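Workshop notebook: beeswax, batch two, and the mould that won't let go

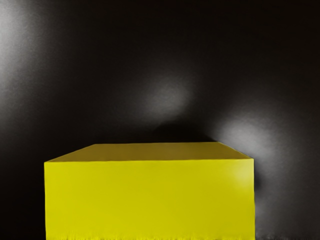 Brestbridge, April

Right, writing this up while the second pot cools, because last time I left it overnight and couldn't read my own scribble.

Esperanza brought in the wax from her uncle's hives, 2723 grams once we'd picked out the obvious bits of bee and twig. Lovely smell, the whole shed is honey and a bit of smoke. Colour is all over the place though. Some of it is pale like butter and some is nearly brown, and I reckon the brown is old brood comb that should have gone in its own bag. Note for next time: ask her to sort it at the hive, or at least stop her uncle tipping everything in the one bucket!

Melted the lot in the big double boiler with rainwater underneath. Tap water here is hard as nails and last year it turned a whole pour dull and crumbly on the bottom. Kept it under 75 the entire time (Selvaraj's probe, my old jam thermometer reads four degrees high and I keep forgetting to chuck it). First strain through the paint filter, second through an old flannelette pillowcase, which worked a treat but has now had it as a pillowcase.

What came off in the pillowcase was grim. Brown sludge, wings, something that might have been a leaf. Gave it to Crisanto for firelighters, he rolls it up in newspaper and swears by it.

Now the mould. I tried the Norkareck silicone one first, the deep loaf shape, and it bulges. You can see it happening as you pour, the long sides just belly out and you end up with a brick that looks like it's had a big lunch. Propped it between two offcuts of pine and clamped them lightly, much better. Clamp too hard and it goes the other way, so go easy. I'd say snug and no more.

The tin one from Ramanauskas gives a far crisper edge but will not release. Tried:

a wipe of dish soap, no good, left streaks
olive oil, came out but tacky
an hour in the freezer, cracked it straight across the middle (there was some language)
soapy water swished round and tipped out, then poured while the tin was still warm

The last one did it. Turned it over, gave it one thump with the heel of my hand and out it slid. Justinas says he's always warmed his tins and thought everybody did. Thanks mate, would've been handy before lunch.

Cooling is where I'm still guessing. Batch one cooled on the bench next to the roller door and cracked, and I blame the draught. Batch two is in the esky with a towel over it and the lid on crooked, and when I peeked just now the top was skinned over with only a small dip in the centre. Leaving it alone till tonight. I mean it this time.

Other things before I forget:

Reet wants some for the drawer runners on that sideboard, so put a lump aside that's had nothing added. She was very firm about nothing added.

For the polish, we're going back to one part wax to four of turps by weight. Three was too stiff in the cold and you had to dig it out with a spoon. Tried a bit of the Darorus orange oil in a test jar as well. Smells terrific, but it stayed soft and grabbed every speck of sawdust in the place, so I won't be doing that one again.

Water drained off the bottom of the pot was the colour of strong tea. Tipped it on the lemon tree. If the lemon tree dies, that's on me.

Wash the boiler while it's HOT. Whoever put it back on the shelf with a ring of wax in it last time (me) can do it again tonight.

Sample brick off the tin mould, the good one, came in at 567 grams after I'd scraped the underside. Rest still to weigh. Need more pillowcases, more rainwater if it ever rains, and a proper lid for the esky.

6.40 pm, checked again. Dip's no deeper. Edges have started pulling away from the silicone by themselves. Going home for tea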